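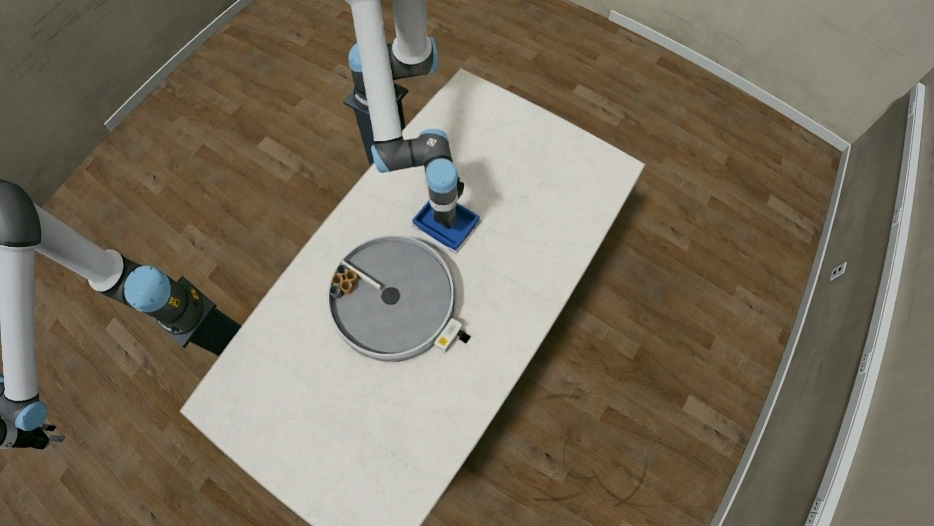
Yurii Stasiv

Most of February went into the scheduler for the two-arm cell, and it is now in good enough shape to write up. People outside the planning group have asked what changed, so this item covers the main points. The release notes have the rest.

The cell is the one we have been calling Kusta. It has two arms at one table, a blue tray, and a turntable that carries small rings. Everything described below was done in simulation. The real table is being set up by Anatole Tessier's group and the software has not run on it yet.

The old scheduler treated the turntable as a fixed surface. It asked perception for a list of ring poses, picked one, planned an arm motion to it, and asked again. That worked when the disc was still. Once the disc could turn, the pose was stale by the time the arm got there, and the planner would throw the job out and start over. In the worst runs an arm spent more time going back to its wait pose than doing anything else.

The new version keeps one shared clock for both arms and the disc. Each ring is stored as an angle and a radius in the disc's own coordinates, and its position in the room is worked out from the disc angle at the time we care about. A plan now says where the ring will be when the fingers close. If the disc speed changes by more than a set amount, only the last part of the path is redone.

Rings tend to pile up against the rim and touch each other. The segmentation model used to merge two touching rings into one blob with a center that belonged to neither. Solène Rolland replaced the blob step with a fit that looks for the dark hole in each ring and grows outward from there. It is slower per image, but we call it less often. She ran it on 2,447 rendered images with packed clusters. It still missed rings in 21 of them, nearly all cases where one ring lay on top of another. Those images are in the Trarex folder if anyone wants to try something different.

Arm sharing was the other large piece. Only one arm may hold the zone over the table at a time. The zone is a simple box for now and it is too big. While one arm is down at the tray, the other stays off to the side with its gripper clear of the table, even when there would be plenty of room for both. Alcides Lacerda has a branch that splits the box in two, one part for the tray and one for the turntable. It passes the collision tests but can deadlock if both arms ask for both parts in opposite order. He is adding a fixed request order and expects to merge after review.

We ran 1,000 simulated jobs overnight with the merged code, the same seeds as the January run. The replan counter stopped at 187 for the whole batch. The old code did not log replans in the same way, so please don't put the two side by side on a slide. There were no arm-to-arm contacts. There were a few contacts between a gripper and the raised edge of the tray, all from the same approach angle, and that angle has been taken out of the grasp table until we know why the clearance check let it through.

Some smaller changes:

Joint limits are now read from the robot file at startup. Local copies in your config are ignored and you will get a warning.

The viewer can step backward. Hold shift with the left arrow key.

Random floor and wall textures are on by default for rendered training images. Turn them off if you are comparing timing, as they add to load time.

The command "plan check" has been renamed "plan verify". The old name works for one more release.

If you have scripts that read ring poses straight from the perception topic, they will need a change. The message now holds disc coordinates and a time stamp. Valentin Lebrun has written a short converter and put it in the tools folder, with a test you can copy. Send bugs to the planning list and attach the seed and the log.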